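Skerkville Residents' Forum
Search this board Enter keywords Go
Print this page | E-mail this thread

Proposed changes to clubhouse access and the amenity charge, Blackwood development

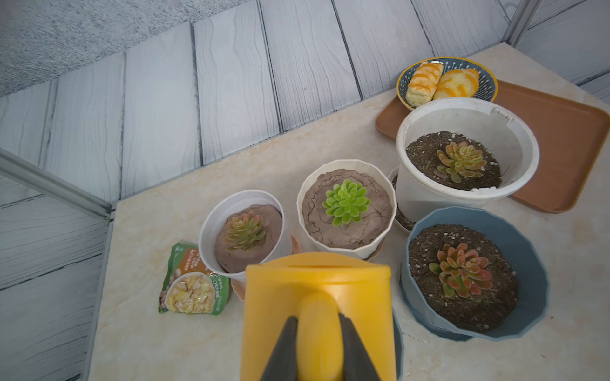 Jevgate_Row replied:
I have read the notice issued to all households and I should like to record an objection to the second part of it. The first part, which extends the clubhouse hours in the evening, is welcome. The second part would allow residents of the new Killa apartments to use the clubhouse and the garden room on the same terms as those of us in the original houses. There are 133 houses on the estate and every one of them has paid the amenity charge from the date of purchase. It is not clear to me from the notice what the Killa residents will pay, or when they will begin to pay it.

plot_nineteen replied:
The charge for the apartments is set out on page 2 of the notice, under the table of opening hours. They will pay the same annual sum as the houses, which is £604, and it falls due on completion of each purchase. I accept that the layout of the page makes it easy to miss.

Jevgate_Row replied:
Thank you. I had missed it, and I withdraw that point. My concern about capacity remains. The garden room was designed for the original estate. In the winter months it is already difficult to reserve it for an afternoon, and the fitness studio has a waiting list for the morning classes.

Larchfield replied:
With respect to the previous poster, I do not recognise that account of the garden room. I have reserved it regularly since we moved here and have been refused once, in March, when it was closed for decorating. The difficulty is with the studio, and the two should be considered separately. If the new charges bring in additional income, I would support spending it on a further instructor before anything else.

Moderator replied:
Members are reminded that the consultation is open to all owners and that comments made on this board do not count as formal responses. Written responses must reach the management office by May 15, 2019. The form may be collected from the clubhouse reception desk or requested by e-mail. One form is required for each household.

South_Gate replied:
May I ask whether tenants are permitted to respond? Our lease states that we have full use of the clubhouse, the pool and the walking trails, but we do not pay the charge directly. It is included in our rent.

Moderator replied:
Tenants may submit comments and these will be read. The vote itself is restricted to owners under the terms of the original covenant.

South_Gate replied:
I am grateful for the clarification, although I consider the arrangement unsatisfactory. Several of us attend the social evenings more often than the owners do, and a change in the hours affects us in the same way.

plot_nineteen replied:
I have some sympathy with that view, but the covenant cannot be altered by this consultation. It would need a separate resolution. I would suggest raising it at the annual meeting.

Larchfield replied:
Could the office also confirm the position on guests? At present each household may bring 2 guests to the pool without prior notice. The notice does not mention guests at all, and I would not wish to see that allowance reduced without discussion. Families with visiting grandchildren rely upon it throughout the summer.

Jevgate_Row replied:
On this I agree entirely with Larchfield. I would, however, ask that the allowance be suspended during the morning lane sessions, when the pool is intended for exercise. Notices to that effect were displayed in the changing rooms last year and were not observed.

Larchfield replied:
I cannot support a suspension. A reminder at reception would be sufficient.

Moderator replied:
The guest allowance is outside the present proposals and will remain as it is. The remark concerning the lane sessions has been passed to the office. Replies to this thread will stay open until the consultation closes.

Contact the forum | Copyright Skerkville Residents' Forum | Back to top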